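The Second Life of the Desktop Tower

At the Treltham refurbishment center, an office computer arrives as surplus and is entered in the register as a candidate. The distinction matters to the staff. A machine that has been retired from a payroll department or a school library has, in most cases, been retired on schedule, and the schedule was written by people who never looked inside it.

The center was established to put such machines back into use. It accepts full-size towers from public offices across Curivdale and returns them, tested and cleaned, to learning rooms and small clinics. In the last reporting year 1395 units passed through the intake door. A single delivery may hold up to 200, stacked on pallets and wrapped, and each must be opened before any decision is made about it.

Toàn Trịnh, who supervises the opening stage, prefers the older business towers. They were built to be serviced by hand, and their makers marked the parts that a technician is meant to touch. On many of them, blue plastic is the signal: a blue tab releases, a blue latch lifts. A new member of staff can be taught the general layout of such a case in a morning. Consumer machines of the same age are less considerate, and may hide a drive behind six screws and a panel that has to be coaxed off with a flat blade.

The work follows a fixed sequence. The tower is laid on its side and the panel is taken away. Dust is removed first, with particular attention to the fan and the fins of any cooler. Drives are withdrawn next and sent to a separate room for erasure, under a procedure that the center does not shorten for anyone. Memory is taken out and sorted by type and capacity. The processor is lifted from its socket, recorded and stored in a tray with a closed lid. Only then is the board itself inspected.

It is the socket that receives the longest look. On boards of this kind the contact pins are in the socket and not on the processor, and a bent pin is easily missed under a ceiling light. The center's rule is that a socket is examined under magnification before a processor is seated in it again. Su-bin So, who wrote the current inspection sheet, added a second check last February after a run of boards that started without complaint and then failed to recognize half of their memory. The cause in each case was a pin pushed slightly out of line.

The towers with the case open and the socket bare are at the midpoint of this process.
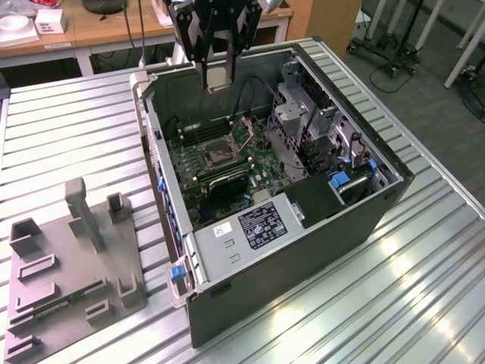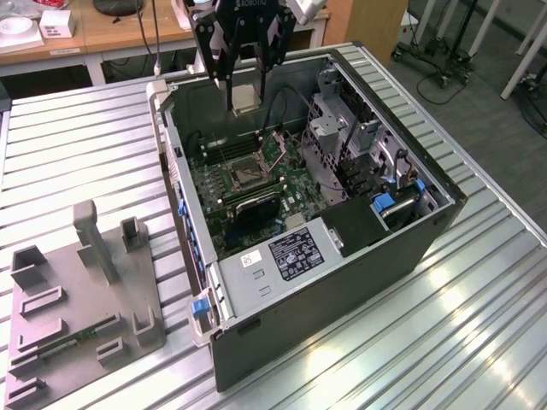
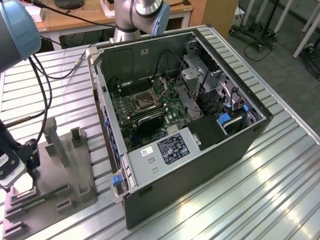

Hyun-seo Heo takes a less patient view of the full-size tower. Her position, set out in a letter to the center, is that the cases occupy too much shelf space for what they return, and that a small clinic would be better served by a compact machine that can be fixed behind a monitor. She asks whether the hours spent on sockets and drive cages might be given to laptops, which the learning rooms request more often. "A tower is a fine thing to repair," she writes, "and an awkward thing to own."

The center has considered the point and has accepted part of it. Laptops now have a bench of their own. The tower remains the larger share of the work, however, for practical reasons. Its memory can be replaced in a minute. Its drives slide out of a cage. When one part fails, the others can be moved to a neighboring case, and a shelf of incomplete machines becomes a supply of complete ones.

Power supplies are treated with more caution. The rating label is read and copied to the record, and the unit is tested under load before it is approved. A supply that fails is never opened at the bench — it goes directly to the recycling contractor, Jetance, in a marked container.

Once a tower has passed, it is reassembled with matched memory and an erased or new drive, then left running overnight. Sun-ja Wi signs the release form in the morning. The case is wiped down, the panel is closed, and a card is taped to the top giving the date of inspection and the name of the technician.

The next group of 20 is reserved for the evening learning room in Curivdale, where the desks have already been moved to make space for them.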